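# Shared Room at Kershaw Opens to Residents
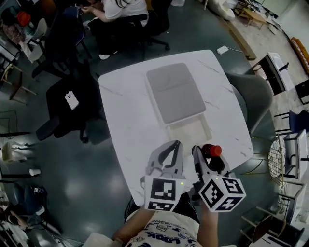

Lenuța Lazăr said the seating had been the hardest matter to settle. Residents asked for office chairs and for something softer, and Kershaw agreed to keep both – "people stay for different lengths of time," she said.

The room has received 66 bookings since November. Asked about storage, Lazăr said that shelving remained under review. "We have requested two more cabinets," she said. "The order is with Siltetti, and delivery will take nine weeks."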